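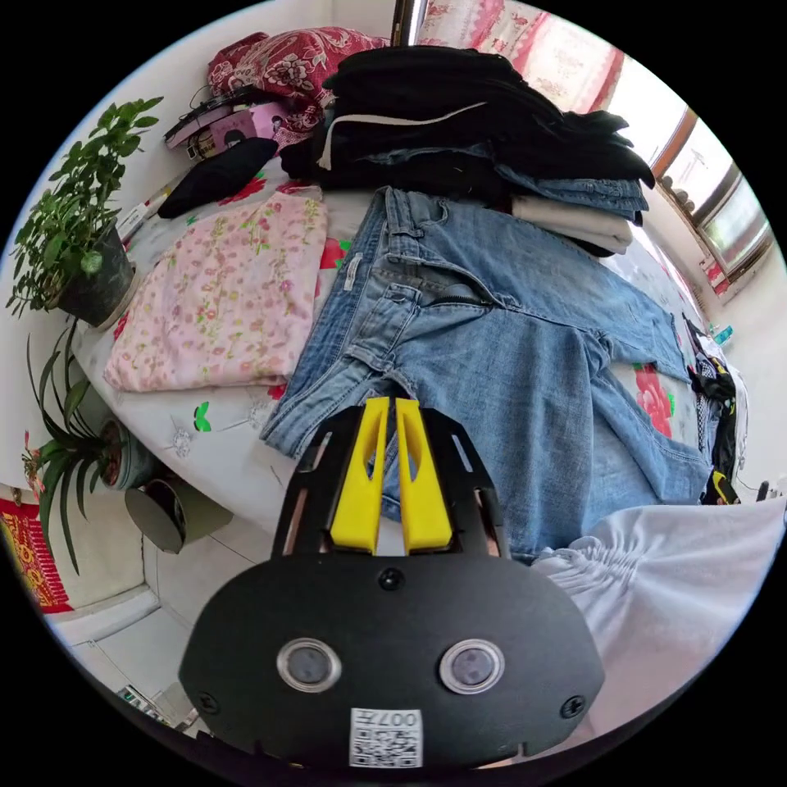 Light blue jeans on a floral sheet.

About Zinumitz

3 min read | 211 shares

Zinumitz is a clothing repair and alteration shop. We started with one sewing machine on Taipe Street and moved to the larger unit on Daltau Road when the mending pile outgrew the back room. Most of our work is still everyday clothing: hems, zippers, worn knees, torn linings and coats that need a new button.

What we do

We take in repairs at the counter and by mail. Every item gets a ticket with your name, the work agreed and the price. If we open a seam and find more damage than expected, we call before going any further. Simple hems are priced from a list on the wall. Linings and leather are quoted one at a time.

We do not dry clean, and we ask that everything be washed before you bring it in. Wool coats can come as they are if they have been brushed out.

Last year we finished 3396 repairs. Of those, 433 were zippers, mostly on jackets.

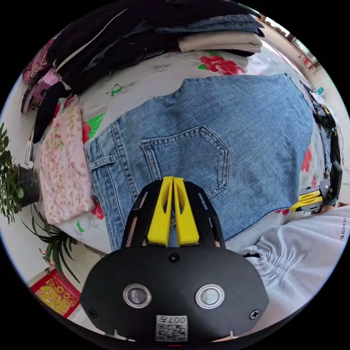
Evening classes

We run a beginner mending class from March through the fall. It covers hand stitches, patching and how to set up a home machine. Class size is small – you will share a table but have your own machine. Bring something of your own to work on. Thread and needles are included.

A second class on trousers covers taking in a waist and keeping the original hem. You should be comfortable threading a machine before you sign up for this one.

Zallix

Zallix is our thread and notions counter at the front of the shop. It carries buttons, elastic, patches and zippers by length. If you are matching a color, bring the garment with you – phone photos are not reliable enough for thread.

Closed Sundays. Mail repairs go out twice a week.

3 comments

marbletop: Do you reline handbags or only clothes?

Zinumitz: Clothes only for now, sorry.

k_dunes: Took the beginner class. Worth it, but bring a cushion for the stools.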